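Bench notebook, gripper comparison, 30/07/2020
Written up by Nobuhle. Siyabonga on the controller, Jacobus on tea and criticism.

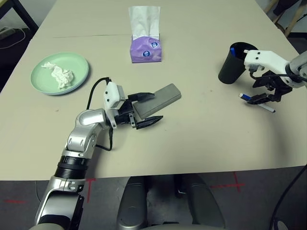
Carrying on from the April list, which we said would take a fortnight. Question for today: do we keep the stock fingers on both arms, or move over to the Balmont set that Pieter ordered before anyone had agreed to it? Stock fingers first, Balmont after lunch, same objects, same controller settings. Settings file is 1212 on the shared drive. Please do not "tidy" 1212. You know who you are.

Left arm, stock fingers, grey block. Grips well if you come in square. It doesn't come in square very often. The usual result is one finger on top and the other underneath and a bit forward, with the block held on the diagonal, pointing off to the right like a bad road sign. It counts as a hold under our rules (off the table, stays put for the count). I'd like to change our rules. Siyabonga says the rules are fine and my standards are the trouble.

Closing force at 3000 in the controller's own units, whatever those are. The Renarari manual calls them "counts" on one page and "steps" on the next, and the index has neither. Tried 3029 by typing error and saw no difference at all, so the last two digits may be there for decoration.

Right arm, stock fingers, marker with the blue cap. Much better. Long thin things suit these fingers and they seem to know it. Picking the marker out of the black cup is fine. Putting it back is where the afternoon goes. The marker ends up at a slant in the fingers and the cup wants it upright, and neither will give way. Siyabonga wrote a small wrist correction that helps if the slant is gentle. If it's steep the arm does a sort of slow bow over the cup and stops with error 362. Error 362 is listed as "reserved".

Tissues. Pulling one from the purple packet: left arm yes, right arm yes, packet comes along for the ride more than I'd like. Dropping the tissue on the green plate is the most reliable thing we do. It lands in a heap and a heap is all we asked for. Nermina looked in, saw the plate and asked if this was the demo. Told her it was data.

Balmont fingers, after lunch. Took Jacobus a good while to fit them, mostly looking for the right hex key, which was in his pocket. Notes:

Block: clearly better. The pads are wider, and the block stays level even when the approach is crooked. Only lost it when I asked for silly speeds.

Marker: worse. The pads are too fat to get down into the cup without pushing the marker round the rim. Jacobus suggested a bigger cup. I've written that down because he asked me to.

Tissue: grabs two or three at once. Generous, but no.

Cable: with the Balmont set on the left arm the gripper cable pulls tight at full wrist turn. The stock set leaves enough slack for a decent loop. Whoever routes it next, leave the loop alone, however ugly you think it looks.

Head camera: same mount all day, no changes. Once either gripper is low over the table the housing hides a good part of the fingers, so from the head view you're guessing about contact. Lukoševičius wrist cameras have been on the wish list since before I started. I've moved them up the list again, for exercise.

Also, the table has smudges between the block area and the cup. The block finder ignored them. The marker finder reported one as a marker, twice, with great confidence. Wipe the table before the next run, or leave it and call it a robustness test. Pieter would like the second.

Where I've got to: Balmont on the left, stock on the right. It means two sets of spares and two calibration files, and Siyabonga has already made the face. Pieter is pleased because half of his order gets used. Etutstead want one recommendation on one page, and I'm not sure "one of each" is what they had in mind.

To do
Square up the left approach before blaming any more fingers (me)
Ask Renarari what 362 is reserved for (Siyabonga)
Longer cable for the left wrist (Jacobus)
Repeat the cup placing with the wrist correction on from the start
Hex key back on its hook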